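Support > Karnitz Label Printer > Setting Up

April 2020 | By the Grimshaw Help Desk

We use cookies to remember your settings. OK

Section 2: Before You Print

Find yourself a clear, steady table and take your time, dear reader. 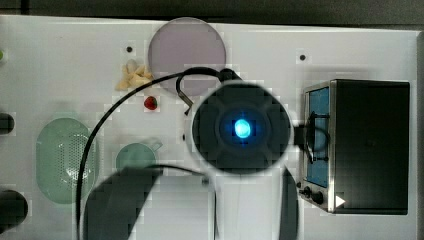
Loading the Roll

1. Lift the lid and drop in a Jiren roll, label side up.
2. Feed the paper through the slot until a little peeks out, then close the lid gently.

Note: A fresh roll likes to curl, so let it rest 30 minutes first.

Caution: Keep fingers away from the cutter!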